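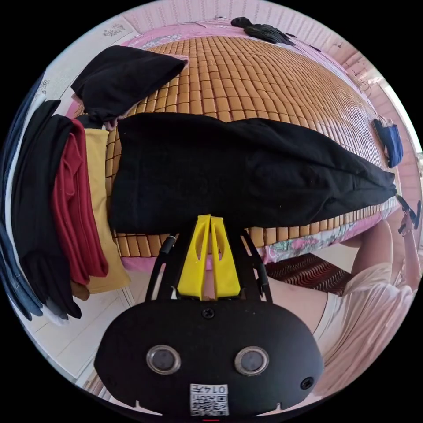
Cloth remains one of the harder materials to give to a robot. A box has edges that a camera can find and sides that a gripper can press. A pair of trousers or a bedsheet has neither for long, and its shape changes each time it is touched. For the past year the Hollenstein program has asked which hand-held gripper is best suited to recording how people manage such material, so that robot arms can later be trained on the results.

The program compared 3 designs. Each was used for the same household tasks, including laying out, straightening and folding clothes, and each was judged on the quality of its recordings and on the comfort of the person holding it. The work was done in ordinary homes, where surfaces are uneven and daylight changes through the afternoon.

The design known as Ada has two upright fingers with long openings cut into them. Its competitor, Costavov, uses a shorter, solid finger with a rubber face. The third was an earlier in-house model, retained as a baseline.
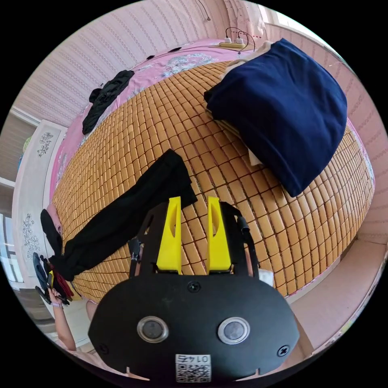
*Soft Materials Group, Susivbridge Institute for Applied Automation*

In all, the group collected 2587 recordings, of which 1094 involved a long piece of cloth handled across a bed or similar surface. These proved the most useful for comparison. A long cloth drags, catches on what lies beneath it and slides over an edge under its own weight. An operator who takes hold of it badly must usually let go and begin again, and the number of second attempts became one of the main measures of the study.

Ada required the fewest. Operators reported that the tall fingers allowed them to see the point of contact without bending the wrist, and that a single layer could be picked up from a woven surface without taking the layer below. Costavov held heavy fabric more firmly and was preferred for denim and towels. On thin cotton it tended to gather more material than intended, leaving a crease that had to be worked out afterward.

The cameras were assessed separately. A wide view was considered necessary from the start. With a narrow lens, the far end of a garment is often lost at the moment it begins to move, and the recording then shows a grip without its result. The cost of the wide view is strong bending toward the edges of the picture, which must be corrected or accounted for in later processing. Bright windows were a further difficulty. Several early sessions were set aside when the exposure settled on the window and left dark clothing without visible folds.
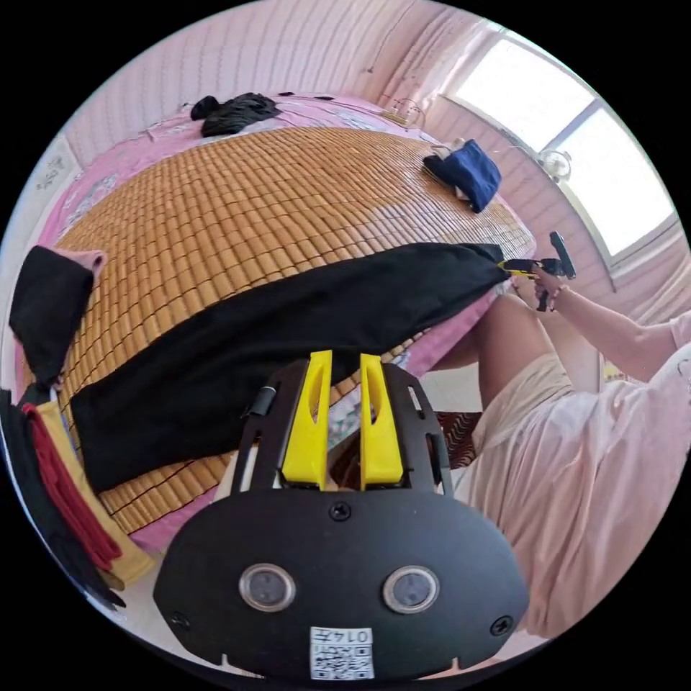
Dark fabric was kept in the task list for that reason. Black cloth gives a camera little to follow, and a system trained only on bright or patterned garments may perform poorly in a real bedroom. After the exposure settings were revised, usable recordings of dark garments rose to a level the group considered acceptable, although they remained behind those of lighter clothing.

Operator fatigue received less attention at the outset than it later required. Sessions were first planned without a fixed limit. They are now held to 15 minutes, followed by a rest, after operators described stiffness in the thumb and forearm. The baseline model, the heaviest of the designs, drew the most complaints and has been withdrawn from home use.

Ada has been selected for the next stage of the program, in which the recordings will be used to train a pair of fixed arms at the Susivbridge laboratory. Costavov will be kept for heavy textiles. A revised finger with a thin rubber insert is being prepared for both designs, and testing is scheduled to begin in December.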